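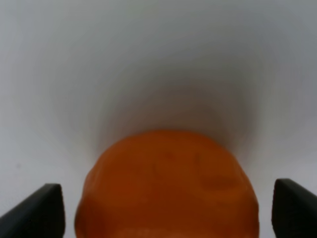

Orange is the colour found between red and yellow, and the name of a fruit, and the cause of a long-running argument about which came first. The fruit did. English speakers had no single word for the colour until the fruit had been turning up in their ports for some time, and before that they made do with "yellow-red", which was accurate and which people seem to have dropped without regret. This is why a robin is said to have a red breast and a fox a red coat, although neither would pass for red beside a pillar box.

Name

The word travelled west with the trees. It began as a Sanskrit name for the orange tree, passed through Persian and Arabic, and reached Spanish as naranja with its first letter still attached. French and English lost the n somewhere along the way, a loss usually blamed on the article in front of it. The same thing happened to the adder and the apron, both of which once began with an n and have managed well enough.

Other languages took other routes. Dutch and several of its neighbours call the fruit a Chinese apple, while Slovak has pomaranč for the fruit and oranžová for the colour, so that a Slovak child learns two words where an English child learns one and is then asked to find a rhyme for it. The claim that no rhyme exists is repeated in most books on the subject. Supporters of the Blorenge, a hill in Wales, write in to correct it.

Pigments and dyes

Painters had orange long before they had the name. Ochres fired to the right heat will give a dull one. Realgar, an arsenic mineral, gives a much better one and is poisonous, a drawback that did not keep it off the palette. Cadmium orange replaced most of the older mineral colours in the nineteenth century and is still sold, with a warning on the tube.

Dyers had an easier time of it. Madder over weld gives a good warm orange on wool, and so do onion skins, which cost nothing. Štefánia Kollár, whose handbook on household dyeing is still the usual source for onion skins, gives 60 grams of dry skins for a single hank and advises against doing it in the pan used for soup. Her orange fades to a sort of biscuit colour in strong light. She lists this as a feature.

Saffron is often named as the source of orange robes and orange rice. In practice it gives a yellow, and an expensive one, and a good deal of cloth described as saffron was coloured with turmeric or something cheaper still.

Food

Carrots are the best-known orange vegetable and were for much of their history purple, yellow or white. The orange kind was established by Dutch growers, and it is widely said that they bred it to honour the House of Orange. The evidence for this is thin. It remains popular, possibly because it is the only interesting thing most people know about carrots.

Cheese is a clearer case. Milk from cows on summer grass is slightly yellow, the cheese made from it likewise, and makers found that a little annatto seed could give a winter cheese a summer colour. It could give it a good deal more colour than that, too, and in some places they kept going.

Use in safety and sport

Orange stands out well against sea, snow and woodland, and is used for life jackets, traffic cones and the clothing of people who work beside roads. It stands out less well against autumn, a point hunters in beech country have raised. The "black box" carried by aircraft is orange for the same reason as the life jacket, and the name has never been put right.

In sport the colour is mostly linked with the Netherlands, whose flag does not contain it. Orange footballs are brought out for matches played on snow, and are otherwise kept in a cupboard.

Opinion

Surveys of favourite colours tend to put orange near the bottom, where it competes with brown. Oľga Kopecký, in her essay "The Loud Neighbour", argued that this was unfair, as brown is only orange in poor light. She is right on the physics: a patch that looks brown on a bright wall will look orange in a darkened room. The essay is now read chiefly by people choosing paint, and she is not known to have changed many minds. Her own front door was green.

Related articles
Amber (colour)
Annatto
Brown
Carrot
Names of colours in Slovak
Onion skin dyeing
Realgar
Words without rhymes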